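Why does salt make food taste better?

OK kids, quick one today. Salt. Tiny white bits, goes on chips, everybody knows it. But what is it?

Salt is a mineral. A kind of rock, really - a rock you can eat! It is made of two things stuck together, sodium and chlorine. Look at a grain under a magnifying glass. See the shape? Little cubes.

Where does it come from? Two main places. The sea, and under the ground.

Sea salt first. People let sea water into big shallow ponds. Sun comes out, wind blows, the water dries up into the air. Salt gets left behind. Scrape it up, wash it, done.

Underground salt is old sea salt. Very old seas dried up, then mud and rock piled on top. Now miners dig it out. My cousin Desta Hadgu went down a salt mine on holiday, 178 metres down, and licked the wall. (Don't lick walls. Ask first.)

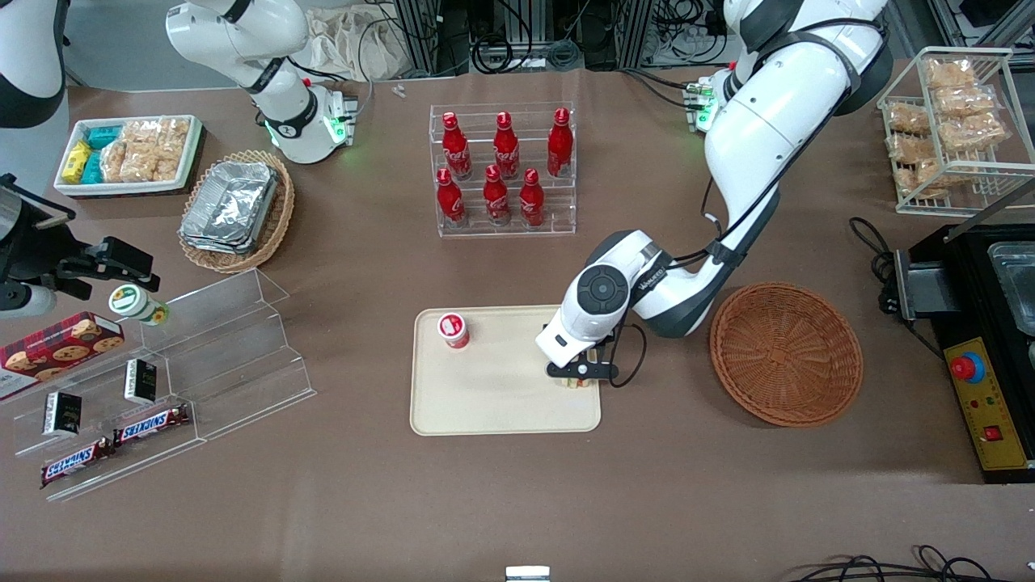 Now your tongue. It has taste buds all over, and they pick up five tastes - sweet, sour, bitter, salty and umami, wich is the savoury one. Salt does a sneaky thing too. It turns bitter down, so the other flavours come through more. That's why a pinch goes in cookies. Yes, cookies!

Your body needs salt as well. Nerves use it. Muscles use it. When you sweat some goes out, and that's why sweat tastes salty. But only a little is needed, and most of us get plenty from bread, cheese and soup. Too much is hard on your heart when your older.

Try this at home. Two slices of tomato. Salt on one, none on the other. Close your eyes, get a grown-up to pass them to you. Which one is wich? Then wait ten minutes and look at the salty one. Puddle! Salt pulls water out of the tomato.

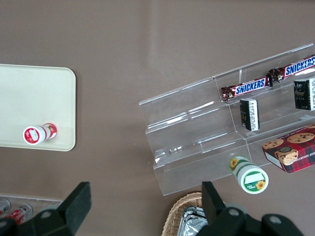

Liya Alemneh: we did the tomato one and my brother says cucumber works even better, the puddle was huge. Can you do sugar next?

Good idea Liya. Sugar is on the list, after vinegar. Try a slice of eggplant too, and write down what colour the puddle is.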